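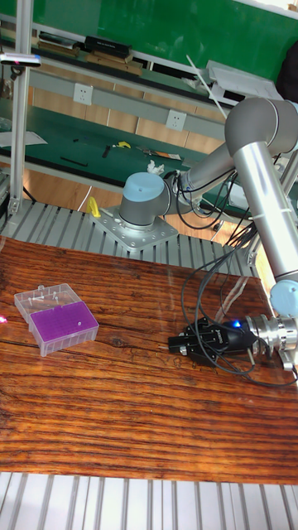
Tip box, lid open, one tip in the rack.

Running out of things: ordering supplies for a small lab
Notes for the Cillport meeting, November 9, 2019

These are the notes I talked from, cleaned up a little. I skipped two parts on the day for time and they are back in. If you were there and something reads differently from what I said, go with the notes.

Start

Ask for hands: who has stopped work in the last year over something that costs less than lunch? Wait. Usually most of the room.

I do water testing at Mernlow. It's a small lab, with 26 people counting the field crew and the office. We have no purchasing department. We have a shared spreadsheet, a supply room, and an account with Lévesque, who deliver to us on Tuesdays. When I took over ordering I inherited all of that plus a shoebox of packing slips.

I'm going to talk about cheap things only. Tips, gloves, tubes, filters, labels, printer ribbon. Instruments and service contracts get plenty of attention already, since somebody has to sign for them. Gloves don't get a signature and so they don't get a thought until the box is empty.

What we used to do

Explain the old system. There was a clipboard on the supply room door. You took the last of something, you wrote it on the clipboard, and on Thursday I typed up the list and placed the order.

Two problems. First, the last of something is too late. If it takes five days to arrive and you write it down when the shelf is bare, you've planned to be without it for five days. Second, people don't know they've taken the last one. There's a box on the shelf and a box behind it and a box in the cold room someone carried off in spring.

So people kept their own stock. I would open a drawer looking for a marker and find three sleeves of tubes. I don't blame anybody for this. If the supply room has let you down twice, a drawer full of tubes is a sensible response. But it makes the supply room worse for everyone else, and then they start a drawer too.

Slide: the drawers

We did one big clear-out in June. Everybody emptied drawers and cupboards onto the benches and we sorted it. It took most of a day. Some of it had expired. A lot of it was good, and a fair amount was stuff I had ordered that same month.

(If people laugh, move on. If they don't, tell the filter story.)

Filter story: we paid rush shipping on a carton of membrane filters on a Monday. On the Friday of the clear-out we found 54 packs of the same filter on top of a cupboard, same part number, in date. They had been put up there during a paint job and stayed there. No system was going to find those. Only a ladder was.

My advice on clear-outs is to do one before you change anything else. You can't set sensible levels if half your stock is in drawers. Tell people ahead of time that they aren't in trouble. I forgot to say so until the morning itself, and I'm fairly sure a few things went home in lunch bags and came back the week after.

What we do now

Two bins per item. It's an old idea from factories and hospital wards and I make no claim to it. The front bin is what you use. The back bin is what you use while the order is on its way. When the front bin is empty you take the card off it, drop the card in the box by the door, and pull the back bin forward. That's all anybody other than me has to remember.

The card has the item name, the part number, how much to order, and the shelf. Mine are index cards in plastic sleeves. I tried barcodes for two months. The scanner was always in somebody's coat.

How big should the back bin be? Take what you use in a busy week. Multiply by the weeks it takes to get more. Add one week. For us, gloves come out at four boxes of each size, except medium, where we keep more. Do the sum with a busy week and not an average one. I used averages to begin with and we ran out of sample bottles the first time it rained hard.

Things that don't suit two bins:

Anything that expires quickly. Those stay on a calendar.
Anything used once or twice a year. Order it when the job is booked.
Anything large. We don't have shelf space for two bins of carboys and neither do you.

Which things to track

You don't need a card for everything. Our catalog of things we've bought at least once runs to 600 lines. Most of those are one-time purchases. I made cards for the ones that had stopped work, and then added cards when something new caused trouble. If an item has never caused trouble I leave it alone.

There is a temptation to do the whole list at once and have it look complete. I've visited a lab that did. They had beautiful printed labels on every shelf and the labels were out of date by the time I saw them. Every card is a small promise that somebody will keep it current, and that somebody has other work.

Slide: sizes and compatibility

This is the part people ask me about afterward, so do it properly.

Pipette tips are where we wasted the most money. They look alike. A tip that is sold as universal fits most pipettes and fits a few of them badly, and a bad fit means a leak you may not notice until your duplicates disagree. We had four kinds on the shelf, bought by four different people, all in nearly the same size. We went down to two. To get there I borrowed one of every pipette in the building, tried both candidates on each, and checked by weight on the balance. It's dull work and takes an afternoon. Write the results down and tape them inside the cupboard door.

Racked or bagged? Refills are cheaper than new boxes. Bags are cheaper again, but someone has to rack them by hand, and at our place that someone turned out to be whoever was most junior. I buy refills. I think that's a fair price for not having that argument.

Also: a box with a few tips left in it counts as empty for ordering and full for the person looking at the shelf. Combine part boxes at the bench. Never put a part box back in the supply room. We had to put this one in writing.
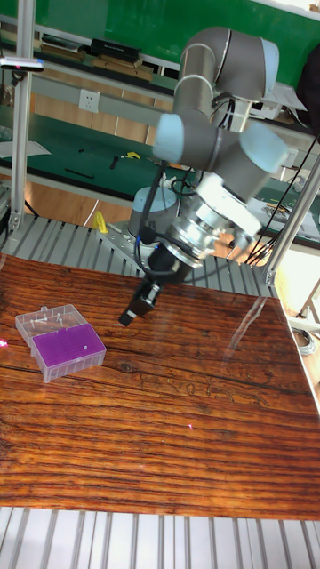 Sylvie Desjardins wanted to know what happens to the cards when the person who runs them is on vacation. She said that at her lab the two-bin shelves worked well for a year and fell apart in three weeks, while the one person who emptied the card box was away, and that by the time he got back people had started drawers again.

It's a good question and I didn't have much of an answer on the day. I've thought about it since. We do two things now. The card box gets emptied on a fixed day by whoever is on sample reception, and that person needs only the card and the account login. All the judgment is already on the card. And I take one week in each quarter when I don't touch ordering at all, even if I'm in the building. The first time, two cards turned out to have part numbers that only made sense to me. Better to learn it with me down the hall.

I would still expect some slipping over a long absence.

Suppliers

Keep this short, people get restless.

Call your supplier and ask what day your order has to be in to make the truck. Ask a person, by phone. I had been sending ours on Thursday afternoon for years. The cutoff at Lévesque was Thursday noon. Everything I ordered had been sitting until the next run. I moved it to Wednesday and our lead time dropped by most of a week with no other change.

Ask what they substitute without telling you. Some will swap a brand if they're out. For paper towels I don't care. For anything that touches a sample I do, and I have a note on the account that says call first.

Have a second source for the few items that would shut you down. Ours is Sorthorpe, the college lab across the river. We lend each other gloves and bottles and settle up at the end of the year. Liette Boychuk set that up with a single email, and it has saved us from rush shipping more often than anything I've put on a card. Go and meet your neighbors.

Bulk discounts. Be careful. A discount on a year of something is only a discount if you use the year. Check the date on the carton before you agree. We have nitrile gloves in size small from a very good deal, and we'll have them for a long time.

What it cost

Bins, sleeves, shelf labels, one day of everybody's time for the clear-out, and an hour a week of mine. I used to spend more than that on apologizing.

What still goes wrong

People pull the back bin forward and keep the card in a pocket. It goes through the wash. I keep spare cards.

New projects start and use three times as much of one thing, and I hear of it when the card comes in twice in a week. I've asked to be copied on project start emails. It happens maybe half the time.

Labels for the label printer. I have no explanation. We run out every winter.

Questions

Leave ten minutes. Likely ones: software (I've tried two, went back to cards, but a bigger lab may well want it), who pays for shared items (overhead, don't split it), and whether I'll share the card template (yes, leave an address on the sheet at the back and I'll send it the week after).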